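四、帽子怎么收：分类、整形、入篮

前面三节讲的是架子和篮子怎么装，到这里就该往里放东西了。我自己收帽子收了好多年，踩过的坑不少，最惨的一次是把一顶草编的压在棉被底下过了一个冬天，拿出来像张煎饼。所以这一节我写得啰嗦一点，大家别嫌烦，挑自己用得上的看就行。

先说适用范围。这一节讲的是软帽：棒球帽、渔夫帽（也有人叫盆帽）、薄的遮阳帽。硬壳的、草编的、毛毡的请直接翻到第六节，那边的做法完全是另一套，千万别照着这里折。

准备工作

1. 清出一块平整的桌面，比篮子底大两三倍就够了。我习惯用浅色的桌面，线头、碎屑、掉下来的小东西一眼就能看见。

2. 把篮子放在手边。Plirkel 套装里带的那种塑料篮就可以，带孔的最好，布料闷着容易有味儿。家里有别的篮子也能用，内壁没有毛刺就行，用手摸一圈，扎手的地方拿指甲锉磨两下。

3. 把所有帽子都拿出来，先别管脏不脏，全部拿出来再说！我第一次做这一步的时候，从门后、车里、阳台的椅子背上一共翻出来12顶，自己都吓了一跳。

4. 按帽檐分成两堆：只有前面一块檐的放一堆，一圈都是檐的放另一堆。颜色先不用管，等放进篮子的时候再考虑。

注意：刚洗过的帽子请确认里面那圈汗带也干透了。外面摸着干，汗带常常还是潮的，捏住它多等几秒，觉得发凉就再晾一晚上。 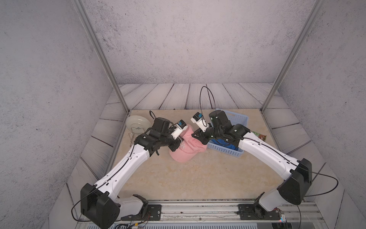

棒球帽可以一顶套一顶地叠着放吗？
可以，前提是帽檐弧度差不多，而且一摞别超过五顶。叠得再高，最下面那顶的帽顶就会塌，抽的时候还会把整摞带歪。

棒球帽的放法

5. 先把后面的调节扣松开一格。很多人收的时候喜欢扣到最紧，觉得这样小巧，其实带子在同一个位置勒久了会留一道印子，浅色的布尤其明显。金属扣的要把多出来的带尾塞回去，免得勾到旁边的帽子。

6. 一只手从里面托住帽顶，另一只手顺着帽檐的弧度轻轻捋两下。帽檐里面有衬板的，别对折！我知道网上有人教对折，省地方是省地方，可折过一次的檐就再也回不到原来的样子了（我那顶灰的就是这么没的，到现在想起来还心疼）。

7. 帽顶软塌塌的那种，往里塞一小团干净的薄纸，松松的一团就好。纸别用报纸，油墨会蹭到汗带上。

8. 檐朝同一个方向放进篮子，第一顶贴着篮子的一侧，后面的依次往前套。套的时候从檐那头往里送，送到前一顶的帽顶刚好被罩住就停手，不用使劲往下按。

小提示：说明书附的贴纸一共有两种尺寸，小的那种贴篮子正面，写上“常戴”或者“换季”就好。我以前写得特别细，什么“爬山”“买菜”“见客”，结果每次找都要想半天自己当初是怎么分的，后来全撕了。

渔夫帽的放法

渔夫帽比棒球帽好对付多了，布是软的，檐也是软的，怎么折都能缓过来。麻烦的是那根下巴绳，不管它的话，一篮子帽子能缠成一团。

9. 先拎着帽檐轻轻抖一抖，把口袋屑、沙子都抖在桌面上，趁这时候一起擦掉。夏天去过海边的要多抖几下，沙子特别爱藏在檐和帽身接缝的那一圈里。

10. 把帽子平放，下巴绳从中间提起来，看看有没有打结。绳上有卡扣的，把卡扣推到靠近帽子的那一头。 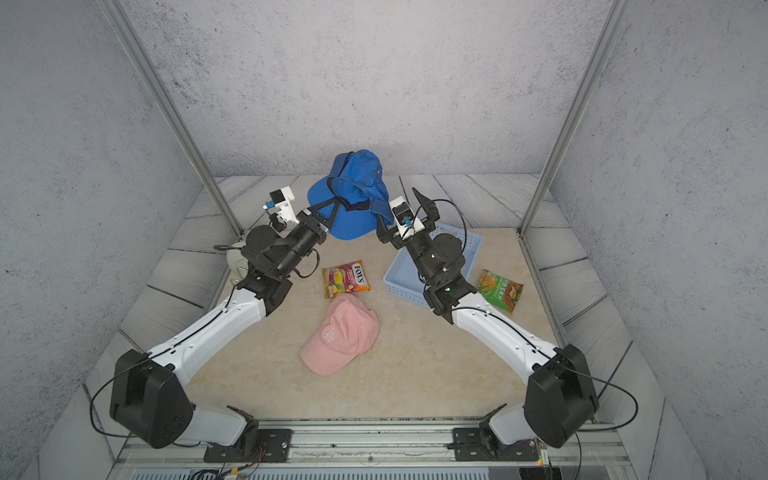

绳子理顺以后往帽子里面收，绕一圈，压在帽顶的里侧。别在外面打蝴蝶结，好看归好看，挂到篮子的孔上就很难拿下来。绳子特别长的可以先对折一次再绕。

11. 把帽顶往里按成一个浅碗，檐顺势翻上来，整顶帽子就变成扁扁的一个圆饼。双面都能戴的那种，我会把浅色的一面朝里，少沾灰。

12. 还想再省地方，可以沿中线对折成半圆，立着插进篮子，像放碟子那样。Dambrauskienė 分隔片就是给这个用的，一格插两到三顶正合适。分隔片型号是654的比较矮，插半圆的刚好露出一点边，方便抓；1021的高一些，留给帽身深的款式。买错了也没关系，高的那种可以自己沿压线剪短。

注意：布料起网眼或者打孔的帽子请单独放一格。这种布透气是透气，但很容易被旁边的金属扣勾出线来。已经有线头冒出来的不要扯，用小剪刀贴着布剪掉，剪完拿手指抹一下接缝，看看还有没有松的地方。

拿起来检查一遍

13. 入篮之前，每顶都提起来让它自然垂着，转一圈，看接缝、看檐边、看里面的汗带。平放在桌上是看不出问题的，一提起来，哪里歪、哪里开线，马上就清楚。 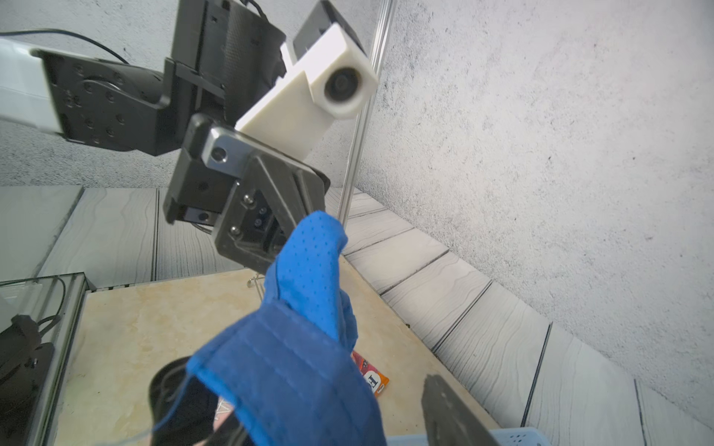

图3：提起的蓝色布件，下缘垂着一根松线。

14. 有线头的当场剪，开线超过一指宽的先放到一边，等缝好再收。我专门留了一个小盒子放这些“待修”的，盒子满了就坐下来缝一个下午，泡壶茶，听听广播，还挺舒服的。

15. 桌上要是还有零食、杯子什么的，请先拿走再往篮子里装。别问我为什么特意写这一条！饼干渣掉进篮子缝里，清起来真的要命。

檐底的污渍

检查的时候最容易漏掉的是帽檐的底面。上面那面天天看见，脏了自然会洗，底下那面要举过头顶、从下往上看才看得到。我一般傍晚靠着窗户做这一步，光斜着进来，一点点印子都藏不住。

16. 把帽子举高，檐朝自己，从下面看。小黑点多半是灰和汗混在一起，先用干的软毛刷顺着布纹刷，刷不掉再说下一步。

17. 刷不掉的，拿拧到半干的白毛巾蘸一点点中性洗衣液，从外往里点按，别来回搓。浅粉、米白这类颜色搓过头会发白，比原来的小黑点还显眼。

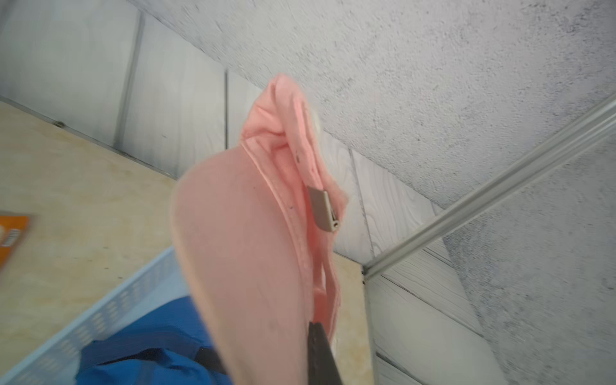 按完换一块干净的湿毛巾再按几遍，把洗衣液带走，然后檐朝上晾着。别放太阳底下，也别用吹风机的热风，衬板受热容易翘。我一般晾在门把手上，第二天早上正好收。

18. 汗带单独处理。翻出来，用同一块毛巾擦一圈，缝线的地方多停一会儿。汗带发硬的说明积了很久的盐分，要擦两三回才会软下来。

小提示：Metuteck 的去渍笔我也试过，笔头太硬，在薄布上容易起毛，厚棉布倒还行。各位自己先在里面不显眼的地方试一下再用。

装篮和上架

19. 常戴的放在最外面，换季的往里。篮子别塞满，留出一只手能伸进去的空当，不然拿一顶出来，旁边的全得重新整。

20. 篮子推上架子时听到轻轻一声“咔”就是到位了。没听到的话抽出来重新推，别硬顶，多半是有根下巴绳夹在滑轨里。

21. 顶层那格承重最小，只放帽子，别顺手往上搁书。Cladham 的替换层板（订货号1415）比原装的厚，换上以后能多放一篮，不过螺丝要用它自己配的那一包，原来的短了一截。

换季的时候，大概九月，我会把整个架子清空一次，层板擦干净，薄纸全部换新的。一个晚上就能弄完，边听歌边弄更快！分隔片用久了会发黄，泡在温水里加点小苏打，半个小时捞出来冲一冲，晾干了再插回去。

硬帽子和带装饰的帽子见第六节，架子晃动、篮子卡住之类的情况见第七节。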